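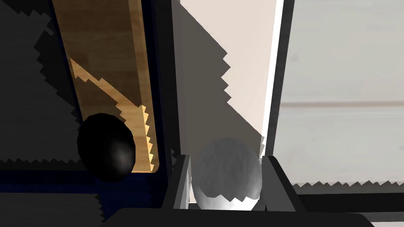 A reply to yesterday's post asks whether a cohabitation agreement has to be registered somewhere before it counts. It does not. In England and Wales there is no register for them.

1/ The agreement is a contract, normally signed as a deed. Each signature needs a witness who is present at the time. Witnesses should not be parties to it.

2/ Financial disclosure comes first. The Westerberg template has a schedule for each partner, so two in total, listing property, savings, pensions and debts. Debts over £3,000 go on a separate line.

3/ Where the home is owned jointly, state the shares. If there is already a declaration of trust, the agreement should refer to it and match it. We see drafts where the two documents give different shares.

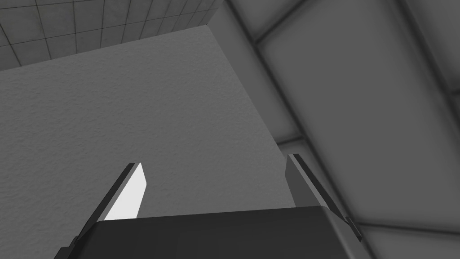 Open gripper facing a grey surface. Computer render.

4/ Separate legal advice for both partners is not compulsory. It does make a later claim of undue pressure harder to run. Uston and Allura both attach the advisers' certificates at the back, after the schedules.

5/ Review every four years, or on the birth of a child, a house move or a serious illness. Marriage needs a different document.

Sun 15 June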